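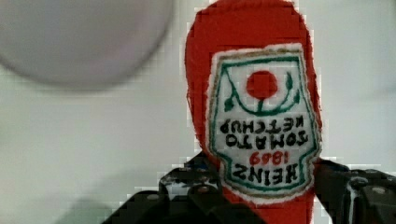

Ilango Krishnan holds that a food plush should be judged by its label first and its stuffing second, and many collectors sort their shelves that way.

Updated in January
By the Nestavlow household and toys desk

A food plush is a soft toy made in the form of something to eat or drink, or of the packet, jar or bottle it is sold in. Sauce bottles are a common subject. The shape is simple, can be sewn from a small number of pieces, and is easily recognised by its colour. Red is usual for ketchup, yellow for mustard and brown for the thicker table sauces.

Construction

The body of a bottle plush is normally cut from short-pile or felt-like cloth, sewn inside out, turned and filled with polyester fibre. Seams may show as a faint line or fold where the cloth curves. A flat base lets some toys stand, though many lean or fall over once the filling has settled.

The label is most often a separate patch. On a red ketchup bottle it may be pale, with an embroidered green outline following its edge and a round tomato on a curling vine placed over the brand name. Patches with stepped or notched sides take longer to stitch than plain rectangles, as the needle has to turn at each corner. A fluffy rim can be part of the finish or the result of handling, and sellers do not always say which.

Sizes and making

Small examples are 12 cm tall and are often fitted with a loop for a bag. The usual shelf size is 19 cm. The workshop at Punov made its first sauce bottles in a run of 200, with the patches sewn on by hand. A later order for the Villalba toy fair came to roughly 3000 and used machine embroidery throughout.

Care

Surface washing with a damp cloth and mild soap is advised for toys with embroidered patches. Machine washing can pucker the patch and cause red cloth to bleed into a pale label. The toy should be dried flat, away from a radiator, and the pile brushed up with a soft toothbrush.

Collecting

Food plushes are traded at the Clurmont market together with toy kitchens and play food. Buyers look for straight lettering, even stitching round the label and an unfaded body. Repairs to the side seam are generally accepted. A replaced label lowers the price.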